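Home | Topics | Word List | For Teachers | Contact

What is a ceasefire?

Last updated: 2022-10-10

A ceasefire is an agreement between two or more sides in a war to stop fighting. It may last a few hours, many years, or have no end date. This page explains how a ceasefire is made, who checks it, and why it sometimes fails. Words in the Word List are explained the first time they are used.

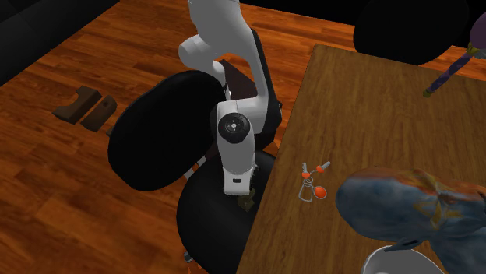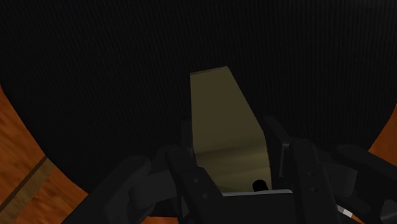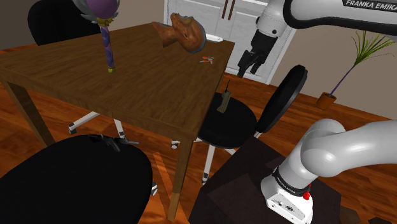
A ceasefire is different from a peace treaty. A peace treaty is meant to end a war and settle the quarrel that started it. It may say where a border goes, who will govern a town, or what will happen to prisoners. A ceasefire usually leaves those questions for later. The soldiers stop shooting, but the two sides are still enemies and may still be at war under the law.

You may also hear two similar words. A truce is a short stop in the fighting, often for one purpose, such as collecting the wounded. An armistice is a formal, written agreement by armies to stop fighting across a whole war. News reports do not always keep these words apart.

Who makes the agreement?

Sometimes the leaders of the two sides talk to each other directly. Often they will not sit in the same room. In that case a mediator carries messages between them. A mediator is a person, a country or an organization that both sides are willing to deal with. The mediator does not decide who is right.

Talks may be held in a neutral country, meaning one that has not joined either side. They can take a long time. Each side worries that the other will use the quiet period to bring in more soldiers or weapons, so a large part of the discussion is about rules to prevent this.

What does the agreement say?

A written ceasefire normally states:

— the time it begins, down to the minute, and which time zone is meant
— the area it covers
— which actions must stop, for example shelling, air attacks or moving troops forward
— what is still allowed, for example bringing in food and medicine
— how each side can report a problem

Suppose two armies are fighting over the Grokach valley. They agree to a ceasefire of 30 days. Each army must pull its heavy guns back 45 kilometres from the river. The strip of land between them becomes a buffer zone, and no soldiers from either army may enter it. The road through the town of Dellarley must be kept open for trucks carrying food. In this case the agreement covers the valley only. Fighting somewhere else in the country would not break it, although it would make it harder to keep.

Who checks?

The people who check are called monitors or observers. They may be sent by the United Nations, by a group of countries, or by both sides together. Most do not carry weapons, or carry them only to defend themselves. They drive along set routes, visit army camps, talk to people living nearby and write reports. They may also use satellite pictures.

Monitors cannot force an army to obey. Their job is to establish what happened. If a shell lands in a village, they try to find out where it was fired from and when. Both sides then have the same report to discuss.

Why do ceasefires fail?

Breaking the rules of a ceasefire is called a violation. One violation does not always end the agreement. A soldier may fire by mistake, or a small unit may not have received the order in time. If the commanders can speak to each other quickly, the matter may be settled by telephone.

Larger violations are more serious. A ceasefire is also weak when an armed group was left out of the talks, when the wording is unclear, or when one side believes it could gain more by fighting.

What changes for people living there?

Families may be able to go to a shop, a clinic or a well that was too dangerous to reach before. Aid workers can deliver supplies and repair crews can work on water pipes and power lines. Schools may reopen, though often not right away. Some people travel home to look at their houses. Others wait, as there may be unexploded bombs or mines in the ground, and these have to be cleared by trained teams.

Words used on this page

Buffer zone — land kept empty of both armies.
Mediator — someone who helps two sides reach an agreement.
Monitor — someone who checks whether an agreement is being kept.
Violation — an action that breaks the agreement.

Text by Stavros Kouris. Checked by Rüdiger Weidemann.

Contact us | © Wokimon Learning | Back to top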